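The Poltcombe Reading

At 19 minutes past four in the morning, the gauge at Poltcombe reported a water level of 1106 millimeters. Clementina Neves wrote the figure in the log. The previous entry was the same, and so was the one before it.

A reservoir in January does not hold still to the millimeter. Wind alone should have moved the float. She called the dam house.

"Your gauge is stuck," she said.

"It isn't," said Archie MacAulay. "I went down with the lamp and read the staff. It says 1106."

"Read it again in an hour."

She opened the Storkell manual to the chapter on float wells. It listed two causes for a constant reading: a blocked intake pipe or a seized pulley. Neither would affect the painted staff, which was bolted to the dam wall and had no moving parts.
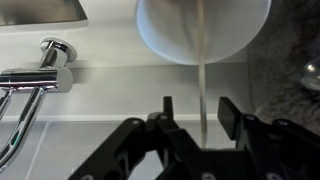

A thin pale stream, early.

At a quarter past five Archie called back. The staff said 1106. He had opened the scour valve by two turns and let it run for thirty minutes. The outflow meter had recorded the discharge. The level had not changed.

"Then something is coming in at the same rate," she said.

"The stream is frozen. I walked up to the weir."

"Close the valve."

"I did. It didn't rise, either."

Clementina drew the balance on the back of a tide table. Inflow, outflow, seepage, evaporation. She set each term to its measured value and the columns failed to agree by exactly the volume Archie had released. She checked the arithmetic, then went to the kitchen to fill the kettle.

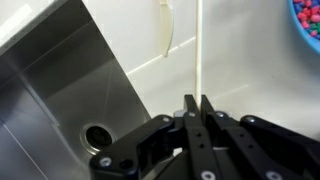

The sink and the white tile.

The procedure for an unexplained reading was to notify the duty engineer, a man named Galli, who did not answer before seven. The procedure for an unanswered call was to repeat it. She repeated it at ten-minute intervals and logged each attempt.
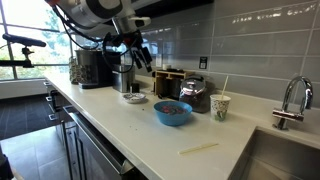
The coffee maker, back of the counter.

Galli called at seven. He listened to the whole account and asked which datum they were using.

"The brass bolt in the wall," she said.

"And what is the bolt measured from?"

She looked it up. The bolt had been leveled by a surveyor named Fastik, from a mark on the far shore. The mark was described in his notebook as "surface of the water, Poltcombe, calm."

"That can't be right," she said.

"It's what he wrote. Log it and go home."
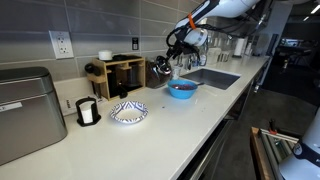 Blue bowl by the sink, paper plate in front.

She did not go home. At eight she called the dam house and asked Archie to stand on the wall and look across at the far shore.

"What am I looking for?"

"Tell me whether it's higher than it was yesterday."

The line was quiet for a while. She could hear his boots on the concrete, then the wind.

"By how much?" he said.

She turned to a clean page and wrote down the time.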